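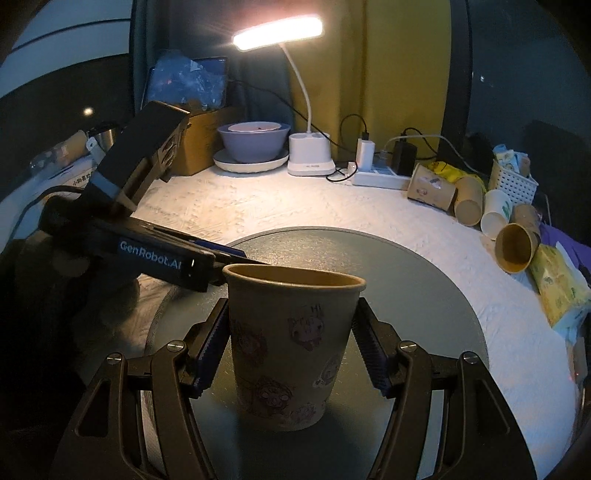

One operator wrote to us that the grip force on the left side kept climbing after the trigger was released, and that the log still showed a normal session. Several other sites have since reported the same fault. The answers below cover what we know as of June 14, 2024.

Grip Force Fault: Frequently Asked Questions

What is the fault?
The jaws keep closing for a short time after the trigger is let go. With a rigid object you may not notice. A paper cup will lose its round shape at the rim, and with enough force it will fold.

Which units are affected?
Hand-held grippers running Setelau firmware build 41. Build 96 and later do not have the fault. The build number is on the startup page of the Wubshet app.

What causes it?
The position sensor reports late when its buffer fills. The controller then works from an old reading and keeps driving the jaws. In bench tests at Zuddale the buffer filled after 3,000 open-and-close cycles without a restart.

Can it hurt someone?
It can pinch. We have two reports of pinched fingertips, neither needing treatment. Keep your free hand away from the pads while the jaws are moving, including when you set a cup upright again.

What should I do if the jaws don't stop?
Switch off power at the handle. Do not pull the object out or pry the pads apart. Wait for the status light to go out, then open the jaws by hand.

Can I keep working on build 41?
Yes, with light objects only, and restart the unit at the beginning of every session. Do not use it with glass.

Are my recordings still good?
Maybe not. Grip width may be wrong in any session that ran without a restart. Look for error code 132 in the log. If it is there, mark the session and leave it out of training data.

Do I need to replace the grip pads?
Only if the ridges are worn or a pad has come loose.

When does the fix reach the Wusoneck sites?
The update goes out in September. Sites that want it sooner can install build 96 by cable.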